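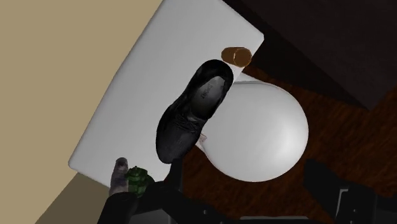

Tema 4. Las tallas: de dónde salen los números y por qué conviene desconfiar de ellos

Última actualización: noviembre de 2020

Casi todos los manuales de patronaje y de calzado empiezan el capítulo de tallas con una tabla. Estos apuntes la dejan para el final, y en clase la veremos con lápiz rojo. Una tabla de tallas parece un instrumento de medida y no lo es. Es un acuerdo comercial, casi siempre viejo, que cada fabricante interpreta a su manera.

4.1. El punto francés

La numeración que usamos en España para el calzado procede del llamado punto de París, que equivale a dos tercios de centímetro. Un 42 corresponde, por tanto, a 28 centímetros. Hasta aquí, aritmética. El problema empieza cuando se pregunta 28 centímetros de qué. De la horma, no del pie. Y entre la horma y el pie hay una holgura que el sistema no fija y que depende de la forma de la puntera, del tipo de construcción y de las costumbres de la casa.

Consecuencia práctica: dos zapatos marcados con el mismo número pueden estar correctamente marcados los dos y calzar distinto. El alumno que escriba en el examen que uno de ellos «está mal tallado» tendrá que explicar respecto a qué.

4.2. Otros sistemas

El sistema inglés avanza por tercios de pulgada y arranca de un origen que los libros justifican con la historia de los granos de cebada. La anécdota es simpática y se repite mucho; como explicación de una práctica industrial vale poco. El sistema americano deriva del inglés con el origen desplazado, y el desplazamiento varía entre hombre y mujer.

El Mondopoint parte de la longitud del pie en milímetros y admite también la anchura. Es el más razonable de todos y se usa sobre todo en botas de esquí y calzado militar. Que el sistema más razonable lleve décadas sin llegar a la zapatería corriente debería hacernos pensar en quién decide estas cosas.

4.3. La anchura, esa gran ausente

Un pie tiene longitud, anchura, perímetro de metatarso, altura de empeine y, además, un hermano que rara vez es idéntico. La etiqueta recoge una sola de esas magnitudes. Algunas fábricas ofrecen anchos marcados con letras, pero las letras de una casa no se corresponden con las de otra.

Se dice a menudo que «el cuero cede». Cede algo, según la piel, el forro y el tope, y cede a lo ancho mucho más que a lo largo. Como argumento de venta es estupendo. Como método de ajuste, no lo aceptaría en un trabajo de esta asignatura.

4.4. El caso Stostine

Para la práctica 2 trabajaremos con el informe que la marca Stostine encargó a la consultora Esosar y que se presentó en enero. El informe afirma haber medido 3.006 pies y concluye que una nueva horma «universal» reduciría las devoluciones de forma notable. Léanlo entero, anexos incluidos. Algunas observaciones para ir calentando:

– La cifra de 3.006 son pies, no personas. El resumen ejecutivo habla de «participantes» y deja que el lector se confunda solo.

– De la muestra, 690 pies se midieron sin carga, es decir, con la persona sentada. El pie cargado se alarga y se ensancha. Mezclar ambas series en un mismo promedio es un error de primer curso.

– La prueba de uso se hizo en una única tienda, la de Flakumville, con 69 compradores. El informe no dice cómo se eligieron ni cuántos abandonaron.

– La reducción de devoluciones se anuncia como de «hasta» cierto porcentaje. Cuando aparece un «hasta», busquen la media. En este informe no está.

Nada de esto demuestra que la horma sea mala. Puede que sea excelente. Lo que no puede hacerse es deducirlo de estos datos – y eso es lo único que se les va a pedir que argumenten.

4.5. Medir con el móvil

La aplicación Chornovol promete la talla a partir de una fotografía del pie sobre un folio. Comparen en casa el resultado con el de una regla y un tope recto, tres veces cada pie y a distintas horas. Anoten la dispersión antes que el promedio. Un decimal en la pantalla no convierte una estimación en una medida.

4.6. Para la práctica 2

Entrega individual, dos páginas como máximo, sin portada. Elijan una sola afirmación del informe Stostine y examinen qué dato la sostiene, cómo se obtuvo y qué haría falta para creerla. No se valora el número de críticas. La tabla de equivalencias está en la última hoja del cuadernillo; tráiganla impresa, porque encontraremos en ella al menos una fila que no cuadra con el apartado 4.1.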